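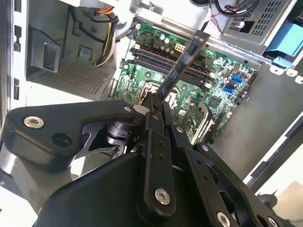
Dosico Computer Club — Talks and Workshops Group

Speaker notes: "Will more memory fix it?"
23 July 2022
Slot is 40 minutes including questions. Slides are thin on purpose, most of this is talking.

OPENING (3 min)

Start with the show of hands. Who has been told to buy more RAM in the last couple of years? Keep your hand up if you bought it. Keep it up if you measured anything before and after. Wait. Let people look around the room.

I've given this advice myself, to relatives, over the phone, while making dinner. It's easy advice to give. It sounds technical and it costs less than a new computer, so the person on the other end is usually happy. I'm no longer sure how often I was right.

What I want to do today is go through the claims people make about memory upgrades and ask what evidence there is for each one. Some of them hold up. A few I think are close to folklore.

SLIDE 2: What people mean by "slow" (5 min)

Ask for examples from the room, write them on the board. Expect: takes forever to start up, browser freezes, fan gets loud, games stutter, video calls drop.

Go back over the list and mark the ones that could be memory. Startup time on an old machine is usually the drive. Dropped calls are usually the network. A loud fan tells you the thing is warm, and dust does that. The browser one is a fair suspect.

Point to make: people say "slow" about five different problems, and then the shop sells them one part.

SLIDE 3: The Smadi case (7 min)

This is the one I get asked to repeat. Smadi is the small bookkeeping office that let me look at their desktops. They had a quote from a repair shop, Teltetti, to double the memory in all 21 machines. The quote said performance would improve "significantly." No number attached. I asked what the word meant and was told customers always notice.

Of course they notice. They've just paid for it.

We upgraded one machine and left the one next to it alone. Same model, same software. I timed opening the big year-end ledger, since that was the complaint everybody had.

Before: 121 seconds.
After: 121 seconds.

Pause here. Someone will laugh.

Then we looked at the memory graph during a normal working day and the thing never came near full. The ledger was sitting on a network folder, and the folder was on an old box in a closet. That was the whole two minutes. More memory in 21 desktops would have done nothing for it.

Be fair here: one machine and one task isn't a study. I didn't test every program they use. If somebody objects on those grounds they're right, and say so. My answer is that the quote had less evidence behind it than that.

SLIDE 4: When it does help (6 min)

Don't skip this even if running behind. Last time I ran this talk I rushed it and people went away thinking I was against memory in general.

Open the task manager or activity monitor on the projector. Show where memory use is listed. What we're looking for is a machine that sits nearly full during ordinary work and gets sluggish when you switch between programs, with the drive busy the whole time. That's the computer parking things on the drive and fetching them back. More memory really does help with that, and the difference is easy to feel.

Typical cases: very large photo files, virtual machines, video editing, people who keep 300 tabs open and won't discuss it.

Also: check the slots. Some machines are running on one stick when the board would do better with a matched pair. Look in the manual for which slots to fill first. How much a pair gains you depends on what you run, and I'd be wary of anyone who quotes a percentage without naming the program.

SLIDE 5: "Cleaner" and "booster" programs (6 min)

I installed Stirusix on a spare laptop so that nobody else has to. It has a big button that says it frees memory. Press it and the number on the graph falls. Very satisfying.

Ask: why would I want that number to be low?

Memory with nothing in it is doing nothing for you. The system keeps recently used files in there in case you want them again. Push them out and the next time you open one it has to come off the drive. After I pressed the button the browser took longer to come back, and the number climbed to where it was before.

The program also reported 226 "issues" on a laptop I had wiped and set up that morning. I'd like to know what they were. It offered to tell me for a yearly fee.

SLIDE 6: Before you spend money (5 min)

Read these out slowly, people write them down.

Write down the exact task that feels slow.
Time it with a phone, three times, and keep the numbers.
Watch the memory graph while it happens.
Check how full the drive is and what type it is.
Find out whether the file is on your computer or somewhere else.
Look up the type and the most memory your board accepts. DDR3 and DDR4 sticks don't fit each other's slots.
Time the same task again after any change.

If a shop is doing the work, ask them which task will get faster and whether you can bring the part back if it doesn't. I've had some interesting silences after that question.

FITTING IT YOURSELF (2 min, only if asked)

Power off, unplug, touch bare metal on the case. Clips open, line up the notch, press evenly until it clicks. If the machine won't start, reseat the stick before blaming it. Some laptops have the memory soldered down, so look that up before ordering anything.

QUESTIONS

Likely ones:

"Is faster memory worth it?" For most office work I haven't seen a difference I could measure. Some games, yes. Ask to see results for the game they play.

"How much should a new computer have?" Depends on the work. Get them to check what they use now — most people have never looked.

"Isn't more always safer?" It doesn't hurt anything except the budget. That same money might buy a solid state drive, and on a machine still running from a hard disk I'd try that first.

Part two, on drives, is planned for October. Ask people to bring their own timings. Sign-up sheet is by the door, and the projector cable goes back in the gray cabinet.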